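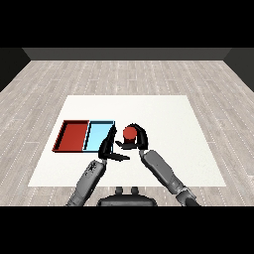

Teleoperated demos in simulation: pass the object between arms, or use one arm only?

Asked in Virkmont Help, Teleoperation, March 2018

Hello all. I am recording demonstrations for a sorting task in the Virkmont simulator. There is a red tray and a light blue tray, and the red cylinder must go to the red tray. I drive both arms from two hand controllers. The trays are on the left side of the mat, so when I pick up with the right arm I bring the cylinder to the middle and give it to the left gripper. I have 200 recorded episodes, but the policy trained on them stops at the handover. Both grippers come close to each other and then they only tremble.

Should I record more of the same, or throw these away and reach to the tray with the right arm directly?

3 answers

Answer 1 (accepted)

Do not throw them away yet. I had the same trembling in the Gruto project and the reason was my own pauses. When I was not sure if the left fingers were around the object, I waited with both hands still. The policy learned to wait too, and it never learned when to stop waiting.

Play back your episodes and look at the moment just before the left gripper closes. If you see long waiting there, cut it or record that episode again. I had 418 episodes and kept 141 of them, and the result was better than with all.

Also decide one order and keep it always: left closes, short moment, right opens, right moves back. If you sometimes open the right hand early, the data contradicts itself.

Please check also your camera view. In your picture the left gripper is right beside the blue tray and covers a part of its corner. If you only look from behind the robot, it is difficult to judge the depth of the fingers. I added a second view from the side for the operator and my handovers became much more calm.

Answer 2

just use one arm, simpler

Comment from the asker: The right arm does not reach the far side of the red tray in my setup, I tested it. But thank you.

Answer 3

I agree with the first answer. One addition: with the Hervieu controllers there is a smoothing setting, and on my installation it was 8 by default. This makes a delay between hand and gripper, and you correct too much when the two grippers are near. I put it lower and practiced a little before recording again.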